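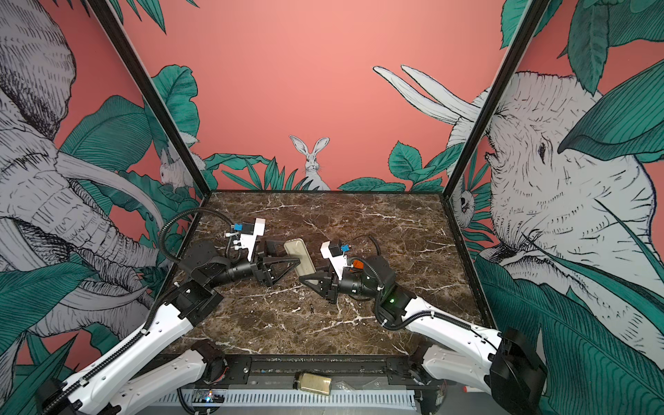

Two arms sharing one part at the Plarkell test cell.

About Plarkell

Plarkell helps small manufacturers and schools plan and buy robot equipment. We do not build robots and we do not take commissions from the companies that do. Clients pay us a flat fee for a written plan and a budget.

We started in one room in Wurow with a single bench. There are now 15 of us, and we have worked on more than 90 purchases.

How we work

We begin with the job you want done and the money you have. The price of the arm is only one line. Our standard budget sheet has 23 lines, including grippers, cable runs, spare fingers, floor space, training and power. Most first drafts we get from clients leave out half of them.

Before you sign an order, we try the task on similar equipment and write down what we find - good or bad.

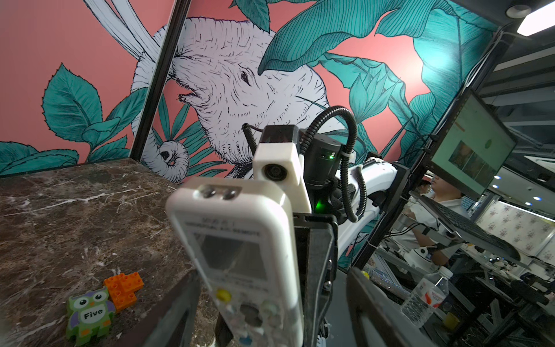 Remote control in the gripper, seen from the wrist camera.

What we offer

Dillarix is our planning service for a first cell. It usually takes 13 weeks from the first call to the final budget.

Darwish is for sites that already own equipment and need to plan repairs, spares and replacement. It is billed once a year, in January.

Visits to the Wurow office are by appointment. Please send a short note about the task and your budget range first.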